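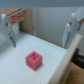
Skiveo Opens Second Toy Library in Zarnport

Families can borrow games, puzzles and building blocks from April

ZARNPORT – Skiveo, the toy lending service for families with young children, will open its second location in April. The new toy library is in the Drostside district, on the ground floor of the former Nigatu shoe store. It starts with a collection of 1,000 toys and games for children from 2 to 10 years of age.

Borrowing in Drostside works the same way as in the first location near the harbor. A family registers once, receives a card and may take home three items at a time. The loan period is three weeks and can be extended one time, unless another family has already reserved the item. Registration is free of charge for residents of Zarnport.

"Many parents told us that the way to the harbor was too long with a stroller and a heavy bag," the company said in a statement. "We have looked for rooms in Drostside for more than a year. We are very glad that we can now give them an address they can reach on foot."

The collection includes board games, wooden trains, puzzles, costumes, and foam and wooden blocks with letters and numbers for the first years of learning. Larger items, such as balance bikes and play kitchens, must be reserved by telephone or at the counter. They cannot be delivered to the home at this time.

All returned toys are cleaned and checked before they go back on the shelf. If a small part is missing, families are asked to write it on the return slip. There is no fee for a single lost piece – the staff keeps a stock of spare parts and can replace most of them. For an item which is lost completely, Skiveo charges half of the purchase price.

The harbor location stays open with its present hours. Its collection of 3,000 items can also be ordered for pickup in Drostside, normally within two working days. Cards are valid in both locations.

Skiveo also accepts donations of used toys in good condition. Stuffed animals and electric toys without a charger cannot be accepted.

About Skiveo
Skiveo lends toys and games to families, kindergartens and day care providers in Zarnport. The service is paid for by membership fees from institutions and by the sale of retired toys.

Press contact
Skiveo Press Office, Zarnport
Photos and interviews on request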